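**Progress report to the Mathias Fund**

Project: Know Where You Stand (public assembly and protest rights)
Grant holder: Gonham Civic Rights Centre
Date of report: 1st September

We're just past the halfway mark and there is a lot to tell you, nearly all of it good. The short version is that the workshops are full, the handbook is out, and the police liaison meetings (the part we were most nervous about when we applied) have gone better than any of us dared to put in the bid.

## Workshops

We promised you workshops for 300 people over the life of the grant. We have already trained 200, with the autumn programme still to come, so we expect to pass the target comfortably. The sessions cover the basics of organising a lawful march or static protest: who has to be told and how far in advance, what conditions the police can set, what happens if somebody is stopped and searched, and what a steward can and can't do.

The student sessions filled up first, which we expected. What we hadn't planned for was the interest from tenants' groups. Two of them asked for an evening of their own on protesting outside council buildings, and the discussion ran on so long that we had to be asked to leave! We've since written a separate module for them on the difference between public land and land that only looks public, such as shopping precincts and the paved bit in front of the civic offices. It's now the part of the course that people ask about most.

We have dropped the quiz at the end. It made people anxious and it ate up time that was better spent on their own plans.

## The handbook

The pocket handbook came back from the printer in early summer and we've given out 400 copies. It folds down to the size of a bus timetable and the wording has been checked twice by our legal advisers. A few changes are needed for the second printing:

- the section on filming police officers needs to be clearer about what happens to a phone if its owner is arrested
- the advice for under-18s should move to the front
- the helpline number needs to be much bigger

The large-print version is ready and the Welsh translation is with the proofreader. We had hoped to have both by now. The delay is ours, as we kept changing the English text underneath the translator, and we've agreed to freeze it from here on.

## Legal observers

Our observer scheme has about 130 people signed up, and they've attended marches, vigils and one very wet picket. Observers don't take part and don't give opinions on the day. They write down what they see, with times, and hand the notes in before they go home. The quality of those notes has come on enormously since we moved to a single-page form.

Notes are typed up and stored in Tastari, the case system we bought with your equipment money. It took a while to settle in. The search is excellent, the calendar is clumsy, and we've given up on the built-in messaging and gone back to email. Even so, we can now pull together everything recorded at a given march in a few minutes, where before it meant a morning with a box file. 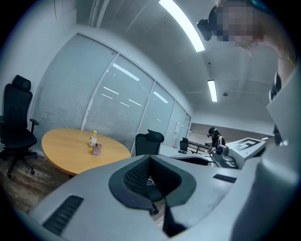

The first real test came when complaints were made about the way a crowd was held at the Vukix Road junction after a housing march. We were able to give the people complaining a clear timeline within the week. The complaint is still open, so we won't say more about it here, but we would be glad to talk it through with you once it's settled.

## Police liaison

Local officers have met us every quarter and have now agreed to publish the conditions for each march in plain language beforehand, on paper as well as online. It's a small thing on the page and a huge one for organisers, who used to hear about a changed route when they were already walking it. We've also asked for a named contact on the day of each event. That has been agreed for larger marches, and we're pressing for the smaller ones too.

## Money

Spending is in line with the budget. Room hire has cost more than we allowed for and travel a good deal less, and we'd like your permission to move the difference across. The revised figures are in the attached sheet.

## What comes next

The next block of workshops starts in October, beginning with a full day for new observers. We'll send the second edition of the handbook to print once the Welsh text is signed off. We would also love one of your team to come and sit in on a session. The tenants' evenings are the liveliest, and there's always soup.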